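Filed under: Community | Books

Prelwood library starts home delivery while branches stay closed

28 May 2020

Readers in Prelwood can now have library books brought to their door, under a delivery service that opened to all cardholders this month.

The library's two branches have been shut to the public since March. Staff tested the service with a small group of older residents before opening it up, and 773 households have signed up so far.

"We had people calling every morning to ask when they could get something new to read," said Loubna Kamel, who manages the main branch on Telletti Street. "Most of them had been through everything in the house twice."

Cardholders can ask for up to 25 items at a time, by phone or through the library website. Orders are packed at the main branch and left on the doorstep in paper bags. Returned books are set aside for three days before they go back on the shelf.
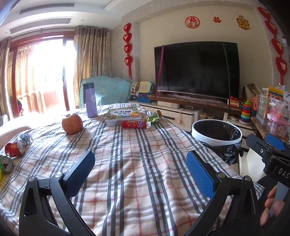 Demand has been strongest for crime novels, cookbooks and children's picture books, according to Kamel. Requests for books in languages other than English have also gone up, and the library has moved part of its budget to meet them. Chinese titles, like the green-covered one on top of the stack on the bed, are kept at the Mahrous Road branch along with the Arabic and French collections, so those orders can take a day or two longer.

Ewurabena Osei has ordered four times for herself and her two sons. She said the boys now read in their rooms after lunch – something they rarely did when school was open.

"They pick their own," she said. "I only step in when it's all comics."

The service has cost $3,415 to date, mostly for bags and fuel. The town council has agreed to cover it through the end of the summer. Council member Mounir Alaoui said he would like to see it kept for homebound residents after the branches reopen, but no decision has been made.

Late fees remain suspended. Orders placed before noon are normally delivered the next working day.

Related items
Rendberg bus route returns with fewer stops
Summer reading program moves online
Town pool to stay closed through June
Mahrous Road repaving pushed back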